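Keltell Opens Orders for Maurya, a Simulated Workcell for Testing Block Transfer Tasks

October 2025

Keltell today opened orders for Maurya, a ready-made simulated workcell for teams that develop and test robot arm control software. Maurya gives developers a modeled arm, a two-finger gripper, a table and a perforated fixture board, set up for a pick-and-place task between two fixture plates.

The package is meant for small engineering groups and teaching labs that want to start testing without building their own simulation first. Customers receive the scene files, the task definition, a set of reset scripts and a written setup guide.
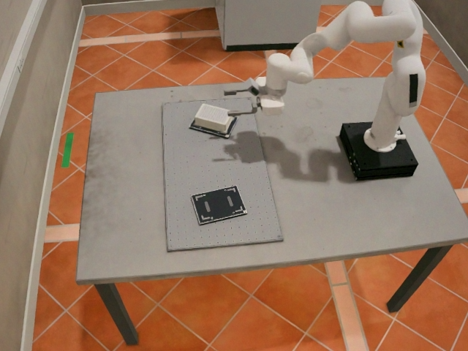
The standard task asks the arm to pick up a rectangular block from one plate and set it down between the corner brackets of the other. Users can change the angle of either plate, the starting pose of the arm and the lighting. Each change is saved with the run, so a test can be repeated under the same conditions or handed to a colleague.

"Most of our customers already have control code they want to try," said Gisela Espinoza, product manager at Keltell. "They were spending their first weeks modeling tables and brackets. We did that part so they can get to their own work."

Maurya was developed at Keltell's office in Wolevwood. An early version went to four outside teams in September. Their comments led to a shorter install procedure and a clearer log format for failed grasps.

Jannik Ackermann, who led the scene modeling, said the room around the table was part of the plan from the start. "Camera-based methods have to deal with walls, shadows and furniture," Ackermann said. "We wanted those in the default scene, and we wanted users to be able to switch them off."
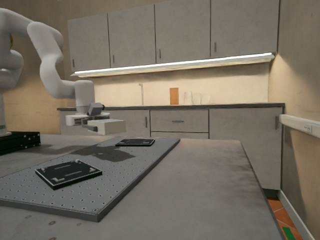

Runs can be recorded from more than one viewpoint. Recordings include joint positions, gripper state and rendered video, all on a shared clock. Export is handled through Brolar, Keltell's existing data tool, and current Brolar users can open Maurya recordings without an upgrade.

Maurya is sold as an annual license in two editions. The Lab edition covers a single site and includes email support. The Team edition adds custom fixture plates and four hours of setup help with a Keltell engineer. Teaching labs can request a reduced rate.

Orders are shipped by download. Customers who took part in the September trial can move their saved scenes to the release version with a script in the setup guide.

Press contact: Josefina Aravena, Keltell, Wolevwood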